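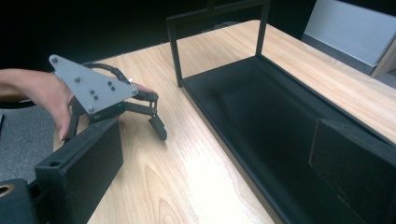

Put the Manual Back in the Box

3/9/21

The dehumidifier I bought last November came with a card the size of a playing card. On one side was a square code to scan. On the other side was a drawing of a phone scanning the code. That was all the printed matter in the box, apart from a sticker on the tank telling me to read the instructions before use.

I scanned the code. It took me to a page that asked what country I lived in, then to a page that asked me to make an account, then to a list of products that didn't include the one I had bought. The model on the list was one letter off. I read that manual instead and hoped the letter stood for the color.

The machine is a Prirkuline, and it works fine. It has been running in my basement all winter. I have no complaint about it as a machine. My complaint is that the company stopped telling me how to use it at the point where I paid for it, and that this has become so normal that complaining about it makes me sound old. I would like to make the case anyway. A product that needs instructions should come with them, printed, in the box.

I should say what I mean by a manual. I don't mean the thick booklet in 14 languages where each language gets two pages of warnings and half a page of help. Those were bad and I don't miss them. I mean something like the booklet that came with my mother's sewing machine, a Ravutex she bought before I was born and that I now have. It is 71 pages long and in one language. It shows how to thread the machine, how to wind a bobbin, how to set the tension for thin cloth and thick cloth, where to put the oil, and what to do when the stitches bunch up on the underside. There is a parts list in the back with numbers. Somebody wrote that booklet with the machine in front of them. You can tell from the order of the steps, which is the order your hands need them in.

My mother wrote in it. On the tension page there is a note in pencil that says "denim 6, lining 3." On the inside of the back cover she wrote down the size of the drive belt, and under it the price she paid the last time. I used that note two years ago when the belt went. It would have taken me an evening to find that out any other way, and I might have ordered the wrong one.

You can't write in a web page. This is a small point but I think it matters more than the people who make these decisions believe. The notes in the margin are the part of the manual that is about your machine, in your house, used your way. When a manual becomes a link, that part has nowhere to go. I know some people keep notes on their phones. I do too, and I couldn't tell you where half of them are.

The usual argument for dropping the printed manual is waste. Paper uses trees and most people throw the booklet away. I take this seriously, and I also think it would be easier to believe if the rest of the box were different. My dehumidifier came wrapped in two plastic bags, one inside the other, with four blocks of foam, a foam sheet, a plastic cap over the plug, and silica packets. The foam alone filled a trash bag. A company that ships all that and then cuts 20 sheets of paper for the sake of the planet has picked an odd place to start. Paper goes in the recycling bin where I live. The foam doesn't.

The second argument is that an online manual can be updated. That's true, and it is a real advantage when a mistake turns up. But the same thing that lets a company fix a page lets it remove the page. I have a label maker, bought new nine years ago, whose manual used to be on the maker's website. The site was redone and the old products went. The label maker still works. The only copy of the manual I can find now is on a site that wants a credit card before it will show me page two. The booklet for the Ravutex has outlived the company's mail address, its phone number, and as far as I can tell the company's interest in sewing machines, and it still opens to the bobbin page by itself.

The third argument is that people would prefer to watch a video. Some would. I've watched plenty of them and I'm glad they exist. A good video of someone changing a belt is better than any drawing, for the one part where you need to see which way the hand goes. For the rest it is slow. If I need to know how much oil to use, I don't want to sit through a greeting, a sponsor, and a story about the weekend to reach a number. I also can't work a video with oil on my fingers. A booklet can be held open under the edge of the machine with a can of something.

There is also the matter of who gets left out. I spent a few Saturday-type mornings this past year helping at the sign-up desk of the Skivudwood tool library, back when it was open for pickup. It lends out tile saws, sanders, post hole diggers, pressure washers and so on. It has 880 items on the shelves. The people who run it have a rule that nothing goes out without its manual, in a plastic sleeve, tied to the handle. Where a tool came with only a code, they print the manual themselves. By their count they have had to do that for 115 items so far, and the number goes up with every newer tool that gets donated. That is a little nonprofit with one printer doing a job that the manufacturers used to do.

They do it for good reasons. Not every borrower has a phone that can scan. Some have one but no data plan, and the place where you need to know how to clear a jammed wood chipper is often the far end of a yard with no signal. Some borrowers read well enough but don't want to hand over an email address to a company they will never deal with again. I don't see why they should. They aren't asking for anything special. They want to know which way the blade goes on.

That email address is, I suspect, a bigger part of this than the trees. The page that asked me to make an account before it would tell me how to empty a water tank was collecting something of value. Since then I've had messages about air purifiers, a heated blanket, and a chance to win a trip. I have had none about filters, the one thing I'd have wanted a reminder for. When instructions are in the box they are mine with the product. When they're behind a form I am paying for them a second time, and the price isn't printed anywhere.

I will admit that writing a good manual costs money. It is skilled work. Someone has to take the thing apart and put it back together, try the steps on a person who has never seen it, and fix the step where that person got stuck. My guess is that a lot of the savings companies talk about come from this and have little to do with printing. Once the booklet is gone, there is less pressure for the words to be any good. A bad page in a printed manual sits there for years with the company's name on the cover. A bad page online is just another bad page online.

Not everyone has quit. I bought a hand pump sprayer from Coelho last spring, a cheap one, and it came with a single folded sheet. One side had a drawing of the whole thing with each part numbered. The other side had nine steps, a list of three things that go wrong, and the sizes of the two rubber rings. It was plain black ink on plain paper. If you printed 1000 of those I can't imagine the bill would trouble anyone. I put it in the kitchen drawer with the others, and when the sprayer started to leak at the nozzle in the fall I took the sheet to the store and pointed at number seven.

That is the standard I would ask for. One sheet for a simple thing, a booklet for a complicated one, in the language of the place where it is sold. Setup, daily use, cleaning, the common problems, and the part numbers. Put the full version online as well, with no account needed, and leave it up for as long as the thing can be expected to last. If a company wants to print a code on the sheet for people who like video, fine.

Until then I've started doing what the tool library does. When something new comes into the house I find the manual, print it, staple it, and write the date of purchase on the front. The dehumidifier's is in the drawer now. I crossed out the model number and wrote in the right one, and on the back I put down the filter size, which I had to measure with a ruler.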